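Shape blocks on a maple board, what finish?

naveen_g
I've been cutting shape blocks all July and I am hooked! Stars, a heart, a hexagon, all painted in plain bright colors. Now I want to leave them out on a board so the kids can just walk up and play. Mine is a light maple with a little darker streaking in it, and I can't decide whether to oil it or leave it bare.
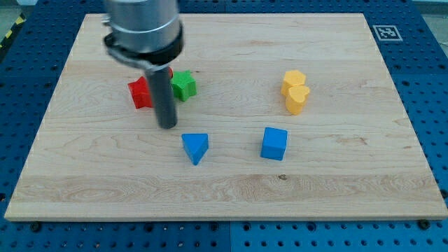 The other thing is color. Right now I have a red star and a green star, so you can sort by shape or by color and get different piles. My daughter thinks each shape should stick to one color. She's 5 and very firm on this.

shakuntala_c
Oh, I love a good star block! Oil it, two thin coats, and let it cure well before any paint touches it. Maple looks so warm after that.

pegandplane
Gotta disagree, I'd leave it bare. Oil made mine slick and the towers slid all over. Bare maple grips better and you can sand out the marks.

shakuntala_c
Mine never got slick, but I wipe off every bit of extra after 12 minutes. Did you?

pegandplane
Uh, no. I let it soak overnight.

naveen_g
Ha, okay, trying oil on a scrap first. And the stars?

kanaujia_mom
Keep both colors!! The arguing is the best part.

13 replies · 2 shares
Contact | © Pakport Forums | Back to top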